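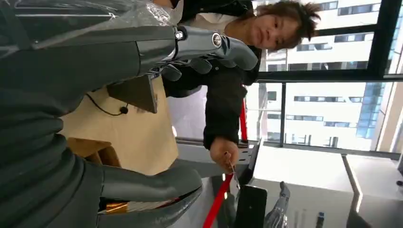 Houda Fawzy wrote:

> I went to the Nurnska open day as well and came away far more cheerful than you did. You can't judge a thing like that on one afternoon. They had the arms set up by the window, people were working right beside them, and whoever was free answered questions. That is more than Osero ever let us see. What exactly were you hoping for?

Houda, fair enough, so let me say what I was hoping for.

I was hoping to see one job done from start to finish with no one's hand in it. The invitation promised "robot hands ready for everyday bench work". I took the early train on the strength of that sentence. What I got was a room where the busiest hands belonged to the staff. There was a woman in a black jacket with a thin silver tool in her fingers, right next to the hands that were meant to be ready. I've nothing against her, she looked like she knew her business. But if you tell me a machine is ready for the bench, I look to see who is holding the tools.

One of the arms still had clear plastic draped over the top of it. Make of that what you like. I have been to enough of these to know that the polished bit is usually the slides, and the slides were very polished.

I did ask questions. I asked how long a hand runs before somebody has to open it up, and was told it "depends on the task". I asked which task. The young man said they had a list, and went to look for it, and I had my tea and he didn't come back. Heriberto Inga asked the same thing in the later group and was told 344 hours, which is a wonderfully exact number for something that depends on the task. Hours of what? Moving, or just switched on? He didn't get that far before they were all walked through to the next room.

Then the price. The sheet we were handed gives a figure for the arm and leaves the hand as "on request". I have requested. That was 10 days ago.

You say Osero never let us see anything. True, and I complained about that on this list at the time. Being let in the door is nice but it doesn't tell me whether the thing can pick up 20 fittings in a row and put them where they belong. Šindelář at least let us bring our own parts, and when 2 of them got dropped the engineer wrote it down in front of us. I trusted him more after that.

They are doing another open day in September. I'll go if I can bring a box of our own fittings and pick the order myself. I've written to ask. If anyone else wants to come along, tell me off list and I'll put your name on the same request.

Anselmo

Comments (3)

Nelly Arango
I was in the later group with Heriberto. It was 344 hours, I wrote it down too. My notes also say "between services", so it may only mean somebody oils it.

Hye-jin Oh
Bit harsh on the plastic, Anselmo. We cover ours every night and half the time it stays on till lunch. With you on the price though.

Houda Fawzy
I still say it was a good afternoon. But put me down for September and I'll bring the awkward brackets.

Recent in this list
Zerkero demo moved to the smaller hall
Notes from the Šindelář visit
Osero: has anyone been let in yet?
Lift share for open days, please read first
Second-hand arm, no hand, collection only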